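The workshop in Trondatbridge opened at eight and Malathi Thampi had her bench by five past. She paid for the one nearest the windows, and she liked to get the arms moving before the others came in with their questions.

Her father took tablets at breakfast and again at bedtime. In March he had taken the bedtime ones twice in one evening and slept until noon. He lived alone above the old Cunha bakery, 90 steps from the street if you counted the ones outside, and he would not have a carer in. He would, he said, consider a machine.

So she was building him one. The arms were second-hand from a firm called Drostitz that had stopped making them. The software she wrote herself and called Stonideo, after a word her father used for anything that wobbled.

She started the first run with the pink-orange bottle in the middle, because it was tall and showed up well. The yellow one stood a little behind it. She said "go" out loud, which did nothing, and pressed the key, which did.

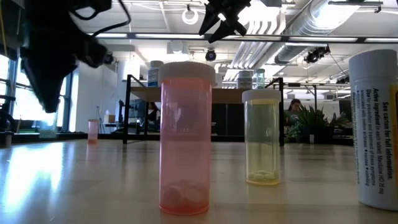

The tall bottle with its two tablets, and the arm on the move.

The left arm came down too far over. She stopped it, changed a number and sent it back up. On the next run the fingers closed on air beside the cap. On the one after that they touched the cap and the bottle went over and rolled, and she caught it with her knee.

"Is that for your dad?" said the man from the back desks. He had come over for the kettle.

"It will be."

"What if he just wants to open it himself?"

"Then he can."

He waited to see if there was more, then filled the kettle.

She worked on the grip until her tea was cold. The trouble was the plastic. The camera saw through it to whatever was behind, and Stonideo kept deciding that the edge of the bottle was somewhere else. It did better with the white ones. She wrote this down in the notebook – "clear ones bad, white ones fine" – and under it she wrote 26, the number of the run, and drew a line.

Her father rang at eleven.

"Is it finished?"

"No."

"I've had my tablets."

"Which ones?"

He read her the names off the labels, slowly, with his glasses on. They were the right ones. He asked if the machine would have a voice. She said she hadn't planned on it. He said that was good, he had enough people telling him things.

After the call she gave up on lifting and thought about the shelf instead. At home he kept everything in a row over the sink, so a row was what the arms would have to learn. She lifted them both up out of the way and sat down to look at it from where they would be looking.
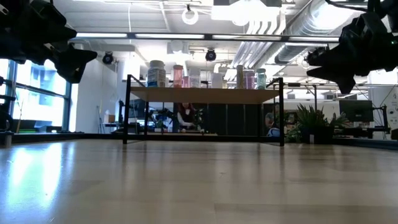
The row on the shelf, with both grippers up.

The light from the windows lay across the table and she could see that it would be a nuisance. There was a window over her father's sink as well. She would need to ask him about a blind, and he would say no, and she would ask again.

She set the first target at the white bottle on the left end. It was the easiest. She moved her chair back, put the notebook on her knee and wrote 27 at the top of a clean page.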